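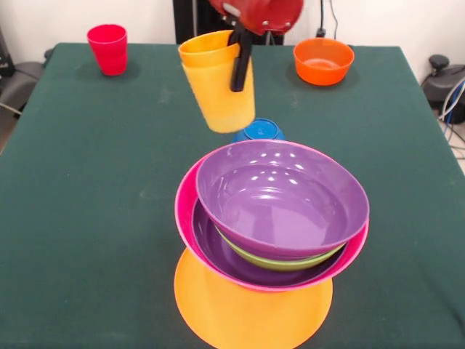

Vasel School Alumni Club, History Section

The Vasel Reunion is a gathering of former pupils and teachers of the Vasel School, an English-language boarding school which served families of the Akgül mining company. It takes place every third year in December and lasts four days. The host city changes each time and is chosen by vote at the closing dinner of the previous reunion.

Origin

The school closed when the company moved its offices, and the families went to many different countries. Efa Rosser, a former geography teacher, kept a list of home addresses and sent a letter to everybody on it. The first meeting was held in a hotel near Gorkarer, the town where the school had stood. No program was prepared for it, and the guests mostly ate together and looked at old yearbooks.

Membership

Any person who studied or worked at the school for at least one term can register. Husbands, wives and children may attend as guests, but they do not vote. The register has 1534 names, divided into 11 regional chapters. The largest chapter is the one for southern Africa, which was started by Bongani Matlala, a pupil of the last graduating class.

Customs

The opening evening is called "First Bell". A handbell from the dining hall is rung by the oldest former pupil in the room, and after this the names of members who died since the last reunion are read. On the third day there is a walk — usually a short one — and a softball game between even and odd graduating years. The odd years have won most of the games, although the early scores were not written down.

Publications

The newsletter, Bideo, takes its name from the pupils' word for the weekly film night. It was printed on paper for many years and is now sent by email. Its archive contains 2137 scanned pages, of which 1125 have been indexed by name.

Last updated: 2020-07-11
Shares: 6 | Comments: 2
Contact the History Section | Back to top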